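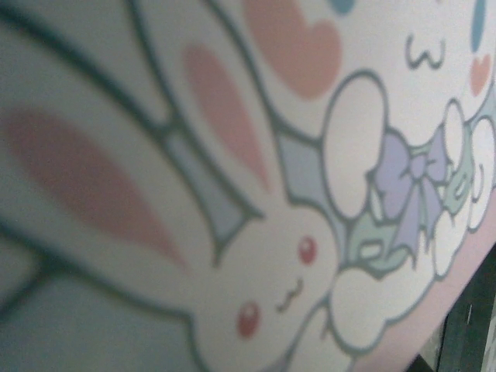
Bunny with pink inner ears, printed.

Sunday, evening

Worked through the comment file for the Wurthorpe open records plan. The file holds 81 submissions in its present form. Two are duplicates of each other, word for word, from different senders. I have kept both and cross-referenced them, which is what the intake procedure says to do, although Hendrik Groen would prefer that they be merged. He has until the file closes to put that in writing.

The larger problem is the contact field. The notice on the form told people that their names could be published and their email addresses would not be. The export from the web form puts the email address in the same column as the name, separated by a semicolon. Anyone who opens the raw export sees both. I split the column, checked the result by hand, and saved the public copy under a new version number. Five records had no semicolon and had to be done one at a time.

Then there are the people who typed an address into the comment itself. The notice doesn't cover that case. Theresia Hubmann reads it as consent, the comment being public by its own terms. I read it as an oversight on the sender's part and would redact. Left the records as they are in the working copy, blacked out in the public copy, with a log entry for each one. She will see the log on her next pass and we can have the argument then.

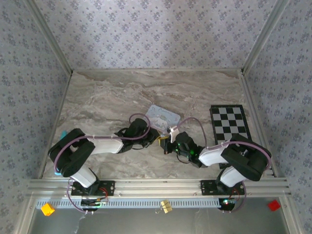 Started on the topic codes after supper. The code list from the Forkley consultation is usable for budget data and meeting minutes but has nothing for procurement, and procurement is what most of the longer submissions are about. Added two codes: contract awards, and contract changes after award. Wilma Kuipers asked in March for a third one on late payment. I can't find enough material to support it and have put those remarks under contract changes for now – not a good fit.

The submission from Rorberg runs to several attachments, one of them a scanned letter that the text search can't read. Typed the first page out. The signature is illegible. Will ask Dirk Van Acker whether he has the original.

Still open: the retention period for the raw export, the wording of the redaction note, and whether late comments go in the main table or an annex. The last guidance I have on late comments is an old memo that refers to a paper form.

Stopped at the end of the meeting minutes group. Procurement next.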